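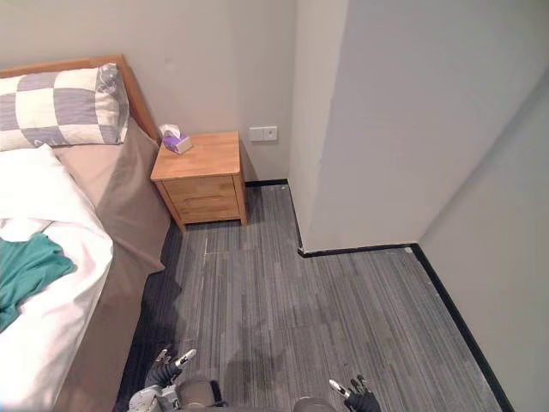

Checkered pillow and white duvet.

Hi, I'm Dexter Fajardo, and I run Tarneo, a tiny stationery shop in Zestville. I print gift tags, thank-you notes and wrapping paper (lots of wrapping paper!), and I've finally admitted I need another pair of hands.

I'm looking for a part-time packer, four mornings a week starting in May. You'd be folding tags, tying twine, matching envelopes and getting the orders boxed up before the 2:00 mail pickup. Last month we sent out 882 packages, nearly all of them to people who write back and tell me if a corner got bent, so neat fingers are a big plus!

You don't need experience, I'll teach you everything. If you draw or do hand lettering, please tell me, I'd love help with the new Dondora line of baby shower tags. Pay is hourly, and you get all the misprints you can carry home.

Drop a note at the shop, 913 Ambrosio Street, with your phone number and the mornings you're free. Handwritten is great, typed is fine too.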